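Sotora
23 Oct 2024

ok, thread time. I've been teaching a robot arm to put a water bottle on a tray by driving it remotely, and I have Opinions now 🧵

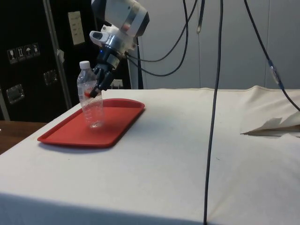 The task sounds like nothing. Pick up bottle, put bottle on tray, let go, back off. A toddler can do it. I could do it with my eyes shut and a sandwich in the other hand. Through a controller, with my own hands nowhere near the thing, it took me most of an afternoon before I stopped swearing

Quick vocabulary, because people asked last time. One full run from start pose to let-go is a "demo." You record a pile of demos, the model trains on the pile, and then you find out what you taught it (never exactly what you meant to)

I have 228 demos of the bottle task so far. I threw out 23 more. I'll get to those

Two ways I've done this. One is by hand, where you put the arm in float mode, grab it by the wrist and walk it through the motion. The other is remote, where you hold a controller and the arm copies you. I started by hand and I really thought I'd stay there

By hand feels amazing!! You feel the weight, you feel the moment the bottle meets the tray, your path comes out smooth as butter. The trouble is that your big meaty forearm is in every single camera view. The arm then learns in a world where a person is always hugging it, and at run time there's no hug

So, remote. The first thing you lose is touch. My controller buzzes a little when the gripper closes on something, and that's all I get. Everything else is eyes

And plastic water bottles are a mean little object for this. Squeeze too gently and it slides down through the fingers while you lift. Squeeze too hard and the wall buckles, the bottle leans, and now you're trying to set down something with a lean to it

(Why not a nice solid block? Because we did blocks already. Everybody has done blocks. I wanted something people really have on their tables)

Clear plastic is its own headache. The model sees whatever color is behind the bottle. Over the red tray the bottom half of the bottle goes red too. Over the cloth it nearly disappears. Same bottle, very different pixels

What I do about that: I start the bottle in lots of different places, near the tray, far from the tray, once in a while in a spot I find annoying. If I always start from the comfy spot, the comfy spot is all it knows

Same with the tray. I turn it a bit between runs. Square to the table, on the diagonal, whatever. Early on I left it in one place for a whole session and the policy learned to put the bottle at a point in space. Moved the tray over one hand's width and it set the bottle down on the cloth with total confidence. I laughed so hard I had to sit down

Where you grab matters more than I'd guessed. Low on the body and there's no room, the fingers are down by the tray before the bottle is. Up by the cap it swings like a bell. Upper middle is my happy place, high enough to clear the rim, low enough that it doesn't swing much

And then the letting go. I want to spend a couple of posts on letting go because it's the part I was worst at

You come down, and from the camera you can't tell if the base is touching or still a hair above. Those two look the same to me! If I open too early, the bottle drops and wobbles. If I keep pushing, the arm leans on the bottle and it crumples a bit, then pops back when I open

What finally worked was watching the shadows and the rim of the tray and ignoring the bottle. Come down slow, wait a beat, open a little, wait, open the rest, go straight up. Straight up! If you leave at an angle, a finger catches the side and over it goes

The "wait a beat" turned into a whole saga though. I'm a nervous person, so my beat was long. Sometimes really long. The model picked that up perfectly. First trained version came down over the tray and just... stayed there. Thinking about its life. It had learned my hesitation and couldn't find the way out of it

So now I keep my pauses short and I keep them about the same length. I hum. I'm not kidding, I hum two notes and then open. My roommate has asked me to stop humming the two notes at home

About the 23 I tossed. Most weren't failures in the normal sense. The bottle ended up on the tray! But I'd done something weird on the way, like scratching my nose with the controller hand so the arm did a little shimmy, or changing my mind about the approach halfway through. It will learn the shimmy. It always learns the shimmy

I did keep some messy ones on purpose. If the grasp was off and I noticed, opened up, backed away and tried again, that's gold. That's a recovery, and the model needs to see what fixing a mistake looks like. A clean set with only perfect runs gave me a robot that had no idea what to do once anything went sideways

The line I draw: did I mess up and fix it (keep), or was I just dithering (toss). It's a fuzzy line and I've moved it twice

Setup stuff, since somebody always wants it. The control software is Arnholm, which our lab has been on forever. The little annotation tool I use for marking keep/toss is called Padilla. It's ugly and I love it. One key for keep, one key for toss, no menus

Put a plain cloth on your table. Do it. Bare shiny tabletop gave me glare that moved with the time of day, and my morning demos and evening demos looked like they came from different planets. Cloth fixed most of it

Downside of cloth is that it creeps. Every time the gripper brushes it, the cloth moves a tiny bit, and then the tray goes with it. I smooth it down between sessions now. Leave a few wrinkles though, a few wrinkles are fine, real tables have wrinkles on them

Cables: give them more slack than you think. I had one run where the wrist turned farther than usual, the bundle went tight, and the arm stopped dead with the bottle in the air. I thought I'd broken something expensive. I had not. I had pulled a connector half out

Also take breaks!! I log how long I've been going, and my demos get visibly worse after a while. Slower, wobblier, more pauses. I do 19 in a block and then I stand up and walk around the building. Why 19? I meant to do 20 the first day and miscounted, and then it was a habit

Someone on here asked if a second person driving would help. Yes, I think so, with a catch. Girard (the project before this one) had several of us taking turns, and we all approached from different sides. The model sort of averaged us, and the average of left and right is straight through the middle of the cup. RIP cup

So if you share the job, agree on the big choices first. Which side you come in from, how high you lift, where you grip. Then let everyone be themselves on the small stuff, you want that variety

How's the bottle policy doing, you ask. Better! It goes for the upper middle every time now, it deals with a turned tray pretty well, and the endless hover is gone. It still gets confused when the bottle starts really close to the rim. It can't decide if the job is already done

Next up is more starts near the rim, and then bottles with different amounts of water in them, which I'm dreading. A full one and a nearly empty one are totally different animals when you can't feel them. Hoping to have that batch recorded sometime in November

If you've done remote demos with squishy or see-through stuff, tell me how you handle the let-go. I'll take anything. Two-note humming can't be the state of the art

oh and a few people wanted my keep/toss notes. They're a mess but I'll clean them up and post them under this one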